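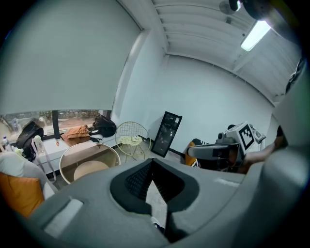 Syncing two hand-held grippers with marker detection

If you record with two hand-held grippers, each with its own fisheye camera, sooner or later you'll want to know where one hand was compared with the other. You can get a surprisingly good answer from the fiducial markers alone, and I had such a nice time getting it working in Pludis that I wanted to write the whole thing up.

What you need

Pludis installed, with the marker module switched on
Two recordings from the same take, left and right
A fisheye calibration file for each camera
The printed size of your markers, measured with a ruler

Measure the black square only and leave the white margin out of it. I got this wrong on my first go and every distance came out too long.

Step 1: Load the calibration

Open the take and attach one calibration file to each recording. Please don't share one file between the two cameras, even if they are the same model! The lenses bend straight lines a lot near the rim, and small differences between them show up just where the other gripper tends to appear.

Step 2: Mask your own gripper

Your own housing takes up a big part of every picture and never holds anything you want to detect. Draw the mask once on a single still, save it, and Pludis will use it for the whole recording. Keep it tight along the top edge of the housing. A generous mask can swallow the corner of a marker when the two tools come close together, and the detector needs all four corners.

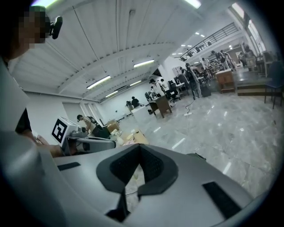

The other gripper's marker, on its white face, close to the foreground housing.

Step 3: Run the detector

Set the marker dictionary to match your prints and start with the default threshold. Ceiling lights can wash out a white panel at some angles, so if you lose detections as a hand turns, raise the local contrast setting to 3 and run it again. I tried higher values and started picking up false squares in busy backgrounds (cardboard boxes and window panes are the usual suspects).

When it finishes, look at the track view. Green stretches have a full pose, amber ones have a marker found but a shaky angle, and grey means nothing was found.

Step 4: Line up the clocks

My favourite part! Each camera gives you its own view of how far apart the grippers are, so you end up with two distance curves. Slide one along until the bumps match. The Align button does this for you, but try it by hand once - it's very satisfying when they click into place. On my Bratomska take the offset was 27 frames, and the automatic result was the same.

Step 5: Fill the gaps

Short grey stretches can be filled from each camera's own motion track. I let Pludis bridge gaps of up to 9 frames and leave anything longer empty. Save the result as a new take and keep the original, as you may well want to change the gap limit later.

If something looks wrong

Pose flips back and forth: the marker is being seen nearly face on, or it is very small. Turn on the smoothing option and check the amber stretches.

Distance curves have the same shape but different heights: check the marker size in both recordings. One of mine was still set to 72 mm from an older print.

No detections at all: nearly always the wrong dictionary, or a mask saved upside down.

The Furnitz exporter reads the new take directly, with both hands in one shared set of coordinates. I'm working on the same steps for Lục and will add them to this page when they run cleanly.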